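Notes for the Dunville library talk, 2024-11-21
Tamara Skoryk

Slow down at the start. Last time I was into the second story before people had found a chair.

Good evening, and thank you all for coming out on a school night. I'm Tamara, I've packed bags for two children of my own and, over the years at Marikar, for a great many of other people's, and I still manage to leave the house without a hat. So please take tonight as one muddler talking to a room of fellow muddlers, and if you've got a better way of doing any of it, sing out, I'd love to hear it.

(Pause for the kettle. It's loud.)

I want to start with the backpack itself, and with emptying it. Most of us pack on top of whatever was in there yesterday, and yesterday was a banana. Tip the whole lot out on the table on a Friday afternoon, give the bottom a shake over the sink, and wipe the lining with a damp cloth and a dab of dish soap. Leave it hanging open overnight if you can. My neighbour does hers on Sunday and swears by it, but by Sunday I've lost the will.

Then the table. I like to clear a good stretch of it and lay everything out where I can see it before one thing goes in. Soft things in one spot, food in another, papers as far from the drink bottle as your table allows. It feels like a lot of fuss for a small bag, I know, but it takes me 5 minutes and it has saved us many a drive back from Anlow.
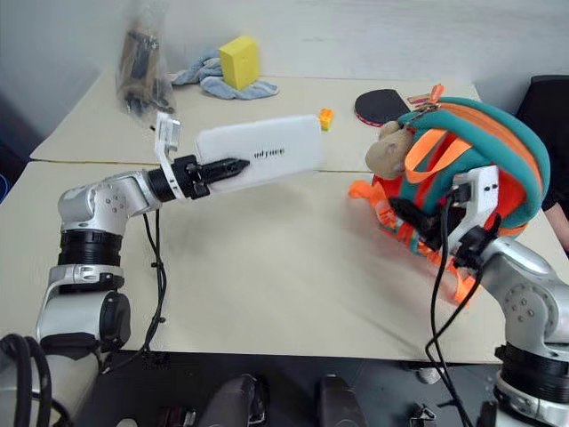

What should go in first?
Whatever is flat and whatever you'll need last, so folders against the back panel, then the spare clothes, with lunch and the drink bottle near the top.

Small pouches next. I'm terribly fond of a pouch. One for tissues and bandages, one for pencils, and a soft one for whatever treasure is travelling that week. Let the children choose which is which, and then for heaven's sake stick to it, or you'll be feeling around for a bandage and come up with a handful of gravel.

Keychains and plush animals clipped on the outside: I'm all for them. A little one can spot their own bag on a crowded hook much faster by the animal than by the name tag. Do check the clip now and then, though. We lost a rabbit on the Hunik trail in April and I'm still hearing about it.

Straps. Show them on my own bag here. Loosen them to put the bag on, snug them up after, and tuck the long ends away so they don't catch in the car door.

Handout is on the back table, I've printed nearly 200, so take one for your sister.

Questions until 8, then we have to stack the chairs.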